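Opinion > Home Tech > Robots

Pay for the arm, skip the plan

By Aqeel Zaidi

Print this article | E-mail this article

The Zestix is a home pickup arm on wheels, sold by Prinby as a kit or as a monthly plan. I have had one in my apartment since July. I think the machine is worth buying and the plan is a bad deal.

Prinby asks $77 a month. For that you get the arm, updates, and a person at the help desk who will look through the wrist camera when a job goes wrong. You are tied in for 27 months. I called the help desk 2 times. Both calls were polite, and both ended with advice that is already in the manual.

The kit took me one evening to put together. It comes with two sets of fingers, and the plain black ones are better. My neighbor Kawaguchi has the Dilludik, which costs less and uses a suction cup. It does fine with flat things on a bare floor. It can't do much with a sock.

Open floor is easy for any of these machines. What I want from one is help with the narrow places, where I would otherwise be down on my knees. Prinby's sales page barely mentions corners — it shows a wide living room and a single toy block. A buyer should ask to see the arm work beside a wall before signing anything.

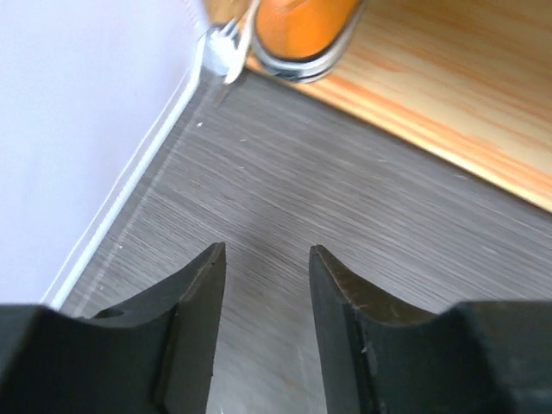 The Zestix wrist view, fingers open, with wall on one side and pine board on the other.

The fingers taper toward the tips, and I'd keep that shape over the wide pads Prinby sells as an extra. Wide pads bump the baseboard.

My other complaint is speed. I gave it seven small items to clear one morning and had time to eat breakfast and wash up. I can live with that in a machine I own. I would mind it a lot more with a bill coming every month, so buy the kit and read the manual.

Comments (7) | Shares (27)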